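July 16, 2020
By our Home and Garden correspondent

The linen cupboard on the landing at my grandmother's house smelled of starch and, very faintly, of oranges. She kept the sheets on the top shelf, the towels in the middle and the tea towels at the bottom, where a child could reach them, and I think that is why it was the tea towels I fell in love with. There was one from every seaside town she had ever sat down in. There was a calendar one for a year before I was born, which was still in use when I left home, and a map of the Runwood valley with the railway marked on it, long after the railway had gone.

I mention all this because I have spent a good part of the summer thinking about household cloth, which is not how I had expected to spend it. With so many of us at home for months on end, drawers have been turned out that hadn't been turned out in years, and mine gave up forty-odd years of tea towels, napkins and little square cloths that I had no memory of buying. Some were past saving. Most were not, and I have had a lovely time with them, washing and pressing and putting them back into daily work.

Zunham used to be a cloth town, though you would have to look hard to see it now. The Rieger mill stood by the river and at its height it had 191 looms, nearly all of them turning out plain cotton for kitchens and hospitals. My mother's cousins worked there, and they could tell you the weight of a cloth by rubbing a corner between finger and thumb. I have tried to learn the trick from them and I can't do it, but I do know a good tea towel from a poor one the moment it meets a wet plate — a poor one simply pushes the water about.

The mill closed in the November of a very cold year, and for a long while that seemed to be that. Then a small workshop opened in the old dye house, weaving and printing in short runs of 500, and in a good year it sells out of everything by Christmas. I went up just before the spring, when one could still go anywhere, and came away with far more than I needed. The patterns are cheerful and slightly daft, all vegetables and hens and teapots, and I was told that the dafter they are the faster they go. People will buy a sensible striped cloth when the old one wears out. They buy a silly one because they've had a bad week, or because their sister has moved house.

There is an art to keeping them, if you care to learn it. Wash new cotton twice before you ask it to dry anything, and leave out the fabric softener, which coats the threads. Forty degrees will do for most things and sixty for anything that has met raw meat. I hang mine by the short edge, give each one a sharp snap while it is damp, and fold it in thirds lengthways and then in half and half again. My grandmother folded hers in quarters and ironed the creases in, and I still feel a bit guilty when I open the drawer.

The museum at Nornberg has a whole room given over to this sort of thing, and I hope very much that it opens its doors again before long. It holds 1000 pieces of kitchen linen, with perhaps a tenth of them out at any time, and the ones I like best are the mended ones. There is a glass cloth darned so often, in so many slightly different whites, that hardly any of the first weaving is left. It took me 45 minutes to get past it on my last visit, and I missed my bus.

I should like us to use these things more. A cloth put by for best is only getting older in the dark, and even the prettiest of them was made to be boiled, wrung out and pegged on a line. I have taken two of the seaside ones out of their tissue and hung them by the sink, and Scarborough is already looking rather tea-stained.
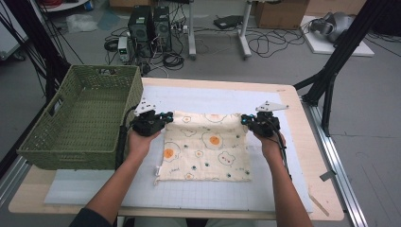

A reader in Runwood writes that she agrees about the softener but will not give up her iron for anyone, and that her own mother's glass cloths, folded in quarters every Monday of her married life, have outlasted two kitchens and are still drying the good tumblers.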